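### 3.2 The Pirkdale room: carpet, color and edges

Of the eight rooms in our survey of shared hobby spaces, Pirkdale was the one we kept going back to. It is a pleasure to work in, and it brings together the two things this paper cares about most: a floor pattern that hides small parts and a work surface that shows them off. Figure 2 gives both, the carpet first and the yellow surface second.

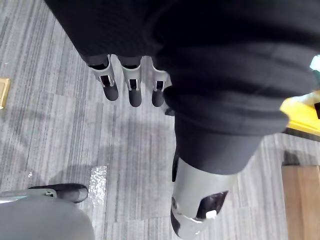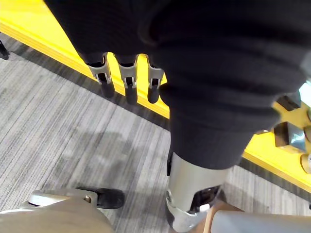 **Figure 2.** Floor and work surface at Pirkdale. First: gray striped carpet. Second: yellow surface with a slightly darker band along its rim and several small items on its right-hand portion.

### 3.3 Finding small things on yellow

The yellow does a wonderful job with dark objects. A dark block or cube can be picked out from across the room, and people at Pirkdale told us they stopped using sorting trays for dark parts soon after the new surface went in. Tan and cream pieces are harder. They sit closer to yellow in brightness, and in the search task (Section 4.1) they took longer to find than dark pieces of the same size, even under good light.

We were also curious about the rim. The darker yellow-orange band gives the eye a line to stop at, and we suspect it helps people judge how close an item is to falling. The Rusix room has a plain white surface with no band at all, so the two rooms make a useful pair for the edge-distance task. We expected a small effect there and were delighted by how clear it was - see Table 3.

### 3.4 Losing them on gray

Once a part leaves the surface, the carpet takes over. Stripes break up the outline of anything small, and gray is unkind to metal pieces in particular. We logged almost 3,000 search trials over the full survey, of which 300 were floor searches at Pirkdale. Items lying along a stripe were missed more often than items lying across one. That result held for both lighting settings.

Carpet has a point in its favor too. Dropped parts bounce less and stay nearer to where they landed, so the area to be searched is smaller than on the hard floor at Vidal. Any advice on flooring has to weigh these two effects against each other, and the balance depends on what people are handling. For screws and pins we lean toward a plain, light floor. For blocks and larger pieces the striped carpet did just fine, and the people who use the room like it very much.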